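Stories >> Short Ones >> Season Four

Posted May 24, 2018

Svenja had the remote under her thigh so Elfriede couldn't get it.

"Skip the song."

"We don't skip the song."

"It's a minute and a half of a man walking on a pier."

"That's Dr. Lüthi. And he's grieving."

Four in the afternoon, curtains shut, the radiator ticking. Brullden, season four, the one with the flood. Elfriede Kaufmann had seen all of it when it first aired, every weekday, over 2060 episodes, ironing. Svenja Thaler had seen none of it until her knee went and the doctor said sit. So she sat. Downstairs at Elfriede's, where the good couch was. 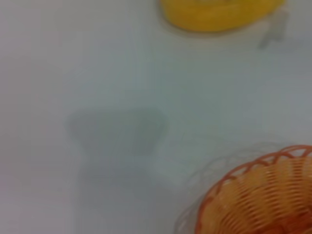

Yellow on white.

On screen Dr. Lüthi stopped walking. Looked at the water. Gulls. Then the title, in that awful curly writing, and the same three violins.

"He dies," Elfriede said.

"What?"

"Not today. Later on. I thought you knew."

"How would I know? You said nobody dies in this one!"

"I said nobody dies in the flood."

Svenja paused it. Dr. Lüthi with his mouth half open, one eyelid down. He looked drunk. She had given this man two months of her life. She'd dreamed about him, once, a dream about parking. She had stood in line at the pharmacy in Sultport and thought, Lüthi would of just given me the pills.

"When?"

"I'm not telling you that."

"You already told me the bad part."

"December," said Elfriede. "The Christmas one. There's a train to Stementhorpe and he gets on it, and he has the coat on, the long one. You know as soon as you see the coat."

Svenja thought about the coat. He'd worn it at the trial. He'd worn it when he came back from being dead the first time, standing in the door of the bakery with snow on his shoulders and the baker's wife dropping a whole tray.

"He came back before," she said.

"He did."

"So he could come back."

Elfriede picked something off her sleeve. Took her time. She had a way of looking at the paused screen like it was still moving.

"I wrote them a letter," she said. "After. Two pages. I said you can't do that to people at Christmas. My husband was in the hospital then and it was on the little TV up on the wall, the sound didnt work, so I did the voices for him. I did Lüthi, I did the conductor. I got as far as the coat and I said, oh, he's off on vacation. Lovely. He's off to Stementhorpe for the skiing."

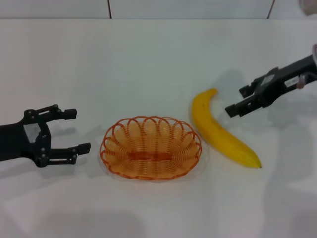

Which episode does Dr. Lüthi get on the train in?
The Christmas episode. Svenja and Elfriede are still on the flood, so they have a long way to go.

Svenja didn't say anything. Her tea had a skin on it. Out in the hall somebody's door, then keys, then the stairs.

"Did he buy it?"

"He asked was there snow."

"And you said?"

"I said loads."

She got the remote out from under her leg. Put it on the couch between them, nearer to Elfriede. The knee hurt. She moved the pillow.

"Start it from the song," she said.

Elfriede found her glasses and pressed the wrong button, and then the right one. The pier. The gulls.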